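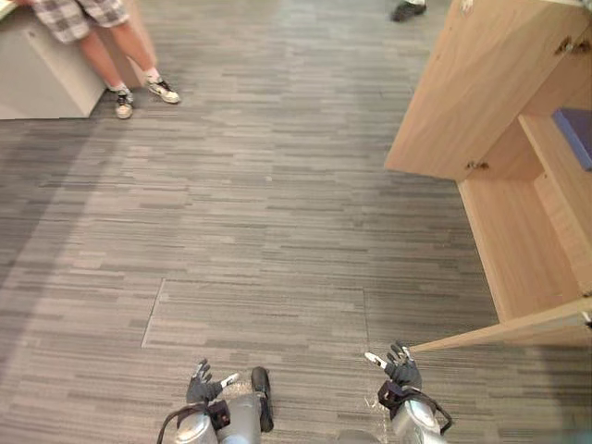
Storing Boxes and Files in a Low Cabinet on Carpet Tile

Low wood-grain cabinets are used in offices, workshops and spare rooms for supplies that are needed a few times a month. Most problems with them come from three sources: a cabinet that does not stand level, shelves loaded in the wrong place, and doors that were never adjusted after the cabinet was filled. The notes below cover setup, loading and routine care. They apply to cabinets with side-hung doors and fixed or pin-supported shelves.

Positioning

Carpet tile compresses under load. A cabinet that reads level when empty will settle in the first weeks, usually more at the front, where the doors hang. Place it, load it, leave it, and check it again before making any fine adjustment to the hinges.

Check the floor for access panels before choosing the spot. In rooms with a raised floor, the panel is often covered with the same carpet as the rest and shows only as a thin seam. Keep cabinet bases off the panel and off its seams. Leave enough clear floor beside it for the panel to be lifted out and set down flat. A full cabinet should not be dragged across a panel edge, as this lifts the carpet at the seam.

Allow for the full swing of both doors, plus standing room. Measure from the cabinet front to the nearest obstruction with the doors open at 90 degrees, then add the depth of the longest box to be removed. If the result does not fit, use shorter boxes or turn the long ones sideways.

Leveling

1. Empty the cabinet and open both doors.
2. Place a spirit level on the base board, front to back, then side to side.
3. Correct with the adjustable feet if fitted. If not, use hard plastic shims at the corners. Cardboard and folded paper compress and should not be used.
4. Close the doors and compare the gap between them at top and bottom. An even gap indicates a square carcass.
5. Load the cabinet and repeat steps 2 to 4 in place.

If the gap is wider at the top on a level cabinet, the carcass is racked or a hinge has shifted. Check that the back panel is seated in its groove before turning any hinge screws.

Loading

Heavy items go on the base. This means paper, tools, liquids and anything in glass. The shelf above takes boxes that one person can lift out with the arms extended. A box stored low in the cabinet should be pulled forward to the front edge first and lifted from there.

Distribute weight toward the shelf ends, over the supports. The middle of the span should carry the lightest boxes. To check for sag, stretch a string along the front edge of the shelf from end to end and measure the drop at the center. A drop of 3 mm or more under normal load calls for a center support or a lighter load. Turning a removable shelf over every January evens out slight bowing.

Vertical dividers work for flat goods such as boards, binders and large books. Set the dividers close enough that the contents stand upright when the compartment is half empty. Flat items that lean for long periods take a curve.

Boxes

Use one size and one color per category. Boxes with flat lids can be stacked and do not catch on the shelf above. Boxes with domed or clipped lids lose usable height and tend to slide when stacked. The Plindus range and the older Georgiev office boxes both have flat lids and fit a standard shelf two abreast. Leave a finger's width above each lid so that the box can be tilted slightly on the way out.

Label the face that points toward the door, near the top edge. A label on the lid cannot be read when a second box is stacked above it. White paper labels with black lettering are legible in the shaded interior of a cabinet; handwriting in blue or pencil is not. Cover paper labels with clear tape extending 5 mm past the label on every side. Wiebke Kuhlmann's method for shared cabinets is to put the same short code on the box and on the shelf edge behind the door, so that a box returned by someone else goes back to its place.
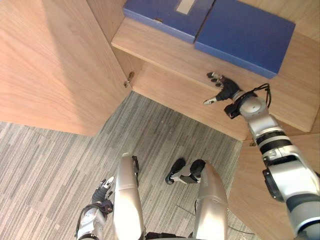
Should cabinet doors be opened all the way before taking out a box?
Open both doors fully, even when the box is on one side only. A half-open door gets struck by the box corner on the way out, and the load is taken by the hinge screws. In particle board, these screws loosen after repeated knocks.

Hinges

Tighten hinge screws by hand, with a screwdriver that fits the slot fully. Power drivers strip the holes in board material. If a screw turns without gripping:

Remove the screw and clear loose dust from the hole.
Fill the hole with wood glue and hardwood splinters or a short dowel.
Trim flush and let it dry overnight.
Drill a small pilot hole and refit the original screw.

Do not substitute a longer screw without checking the panel thickness. Wolfram Lindemann recommends marking the hinge position in pencil before removal, which saves most of the realignment afterward.

Exposed metal fittings need only a dry cloth. If a hinge squeaks, apply one drop of light machine oil to the pin, work the door several times and wipe off the excess. Oil left on the surface collects carpet fiber and darkens the surrounding panel.

Surface care

Wipe wood-grain panels along the grain with a damp microfiber cloth, then dry. Water standing along the bottom edge of a door will swell a board core, and the swelling is permanent. After carpet cleaning, prop the doors open until the pile is fully dry.

Adhesive residue from old labels comes off with warm water and a little dish soap held against it for 2 minutes. The Enlow and Visix cleaning sprays are suitable for laminate but should be tested on the inside of a door first. Do not use scouring pads or acetone.

Vacuum along the base with the crevice tool. Grit packed under the lower door edge leaves arc-shaped scratches on the finish and wears the carpet in the same pattern. If a worn arc is already visible, raise the door at the hinge before replacing the tile.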